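Sorting a drinks cupboard

Cans take up more room than they should when they're left in their cartons. The cardboard goes soft in a humid garage, the flaps tear, and the last two cans roll to the back of the shelf. Open plastic bins are easier to live with. Ours came from Takby and have a handle hole in the front, so you can pull one toward you like a drawer.

Measure the shelf before you buy. Take the depth at the back as well as the front, as older cupboards are often out of square. Ours is 335 mm deep and the bins fit with a little to spare. Leave at least 100 mm above the rim so tall cans will clear the shelf above. 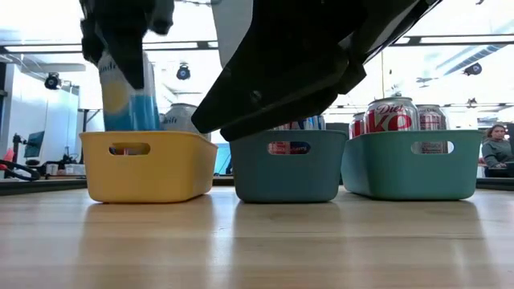 Cans in plastic storage bins, yellow one at left.

Give each colour one kind of drink and stick to it. Put new cans at the back and move the older ones forward. Check the dates every 6 months and use up anything close.

Wipe the bins with warm water and a drop of dish soap. For a sticky ring, lay a wet cloth over it for ten minutes before you scrub. Dry them fully, including under the rim, where ants will find any sugar you missed.

Don't store cans beside the hot water tank or in a shed that freezes. Dented ones go in the fridge first. Throw out any that leak or bulge.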